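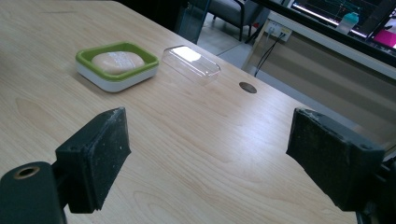
Search this site Search
Housekeeping Skills, Unit 3: Bar Soap and Soap Dishes
Course handout, March 2022
Instructor: Oluf Kvaran
12 shares 3 comments

Read this before the practical. Bring it with you, along with a dry cloth and the dish you were issued.

1. What a bar needs
A bar of soap softens when it sits in water. The underside turns to jelly, the bar sticks to the dish, and a good part of it goes down the drain without washing anything. Most waste in guest bathrooms comes from this. At the Flindholm guest house we went through 558 bars in one season, and many of those were thrown out half used.

2. Types of dish
Open dish, flat bottom. Easy to wipe. Holds water unless it is emptied by hand.
Open dish with ridges or a drain tray. Keeps the bar up off the water. The space under the tray must be cleaned too.
Dish with a separate lid. Good for travel and for storage between guests. Do not close it on a wet bar.

A clear lid lets you check the bar without opening the dish. A colored rim helps when dishes are sorted by floor. Neither one changes how the soap dries.

3. Fit
The bar should lie flat and not touch the rim on all sides. A large oval bar in a small square dish leaves air only at the corners. That is acceptable for a new bar, as it gets smaller with use. If you have to press the bar in, use a bigger dish.

4. Cleaning the dish
a. Take off the lid and set it to one side, on the table and not on the sink edge.
b. Lift out the bar. Rinse it quickly under cool water and stand it on end on the cloth.
c. Scrape soft soap from the dish with a plastic scraper. No metal.
d. Wash dish and lid in warm water. Use a brush in rounded corners.
e. Dry both completely. Wipe the table under them. Soap water leaves dull patches on wood.
f. Put the bar back with the lettering up.

Lids go cloudy in very hot water. Keep them out of the dishwasher.

5. Storage
Unused bars stay in their wrappers in the linen room, away from the heater. The Nader shelf holds 700. Older boxes go to the front. Wrapped bars keep for well over 3 months, but the scent fades.

For the practical
Clean one dish and lid by the steps in section 4. Write down which type of dish you used and where the water collected. Hand in the sheet before you leave.

Reading for Unit 4: towels, first half only.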